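4.2 How clubs price a pitcher they are about to lose

We turn now to the part of the study that took us the longest, and that we still find the most fun to talk about: what a club in the Ekby league asks for when it trades away a starting pitcher whose contract is nearly up. Readers who follow the Ullora club will remember the winter when two starters left within a month of each other, and how differently the two returns were judged by the local press. We wanted to know if that difference shows up in the wider record, or if it was simply a matter of one prospect hitting well in November.

Our sample holds 79 trades over 10 seasons. For each one we wrote down the innings the pitcher had thrown in the prior two years, the time left on his deal, and the age and level of every player who came back. We left out trades where cash was the main piece (there were more of these than we had hoped, and sorting them out meant a good deal of reading through old club notices). The value of each prospect was set with the Predura scale, which we described in Section 3 and which runs from 200 for a young player in his first season of pro ball to 650 for one who is ready to join a big-league rotation.
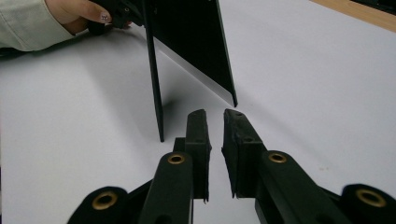 Figure 4. Two black gripper fingers above a white tabletop.

The first result is a plain one. Clubs that traded a starter before spring camp got back younger players than clubs that waited for the summer deadline, and those younger players carried lower Predura scores on the day of the trade. By the third season after the deal, though, the gap had mostly closed, and for left-handed starters it had gone slightly the other way. We would be careful with that last point, as the group of left-handers is small and the Fuchs club alone accounts for a good share of it.

We also looked at whether a stopgap starter coming back in the same deal lowered the quality of the prospects, as fans so often suspect. It did, a little, but less than the length of the departing pitcher's contract did, and we come back to this in Section 4.3, where the two effects are estimated together.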